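Brass Bell Missing From Harkport Ferry Landing

6/21/26 - Harkport police are asking for help finding a brass bell that has hung at the ferry landing since 1877 and which, as of this week, does not.

The bell was taken overnight from its post beside the ticket window, according to a department statement. Whoever removed it undid the bracket, took the bell, and put the bracket back up with the bolts finger-tight. Officers described the work as "tidy." The padlock on the landing gate was found closed, which has narrowed the list of suspects to people with a key and people who can step over a gate that comes up to the average adult's hip.

Ferry crew noticed the loss before the first crossing, when a deckhand reached for the rope and got only air. The boat left on schedule after the captain leaned out and shouted.

Detective Mafalda Salgado, who is handling the case, said the bell weighs more than it looks and would have taken two people, or one very determined person with a hand truck. A hand truck was in fact reported missing the same night from the loading dock of Pacheco Marine Supply, a short walk up the hill. It was found the next morning in front of the library, parked neatly in the bike rack.

"We'd like to thank them for returning that," Salgado said. "We would now like the other thing."

Security footage has been of limited use. The landing has two cameras. One faces the water and recorded nine hours of water. The other, mounted over the ticket window, shows a figure in a hooded rain poncho walking past with a hand truck, and later the same figure walking back more slowly. The poncho is the kind the ferry hands out free to passengers, so police believe the suspect may have ridden the ferry at some point. So has everyone else in Harkport.

The bell is plain, with a dent on the rim and the word BARKITER cast around the shoulder, after the cargo steamer it came from. It has been stolen once before, by a graduating class, and turned up on the high school roof. School officials say they have checked the roof. They have also checked the other roof.

Salgado said scrap is the main worry. Her office has sent a description to metal buyers in the county, including Zornon Recycling, whose manager said his yard had taken in plenty of brass this month but mostly in the form of faucets. State law requires sellers to show identification, he added, and a person carrying a large antique bell tends to get asked a follow-up question.

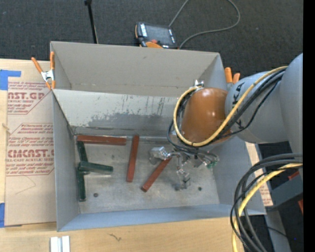

Red and green blocks on the floor of a gray metal bin.

The town has offered a reward of $10 per pound for the bell's return, a formula adopted at a short meeting after members could not agree on a round number. It is good until the end of July. Since the bell has never been weighed, the exact amount will depend on getting it back.

For now, departures are being announced with an air horn lent by the harbor office. The department has received two complaints about the horn and no tips about the bell. One caller, who lives on Front Street and gets up late, offered to add to the reward out of his own pocket.

Anyone with information is asked to call the Harkport Police Department's front desk or stop by in person. Callers may remain anonymous. The bell may be left at the landing at any hour, and Salgado said the gate will be unlocked, to save everyone the step.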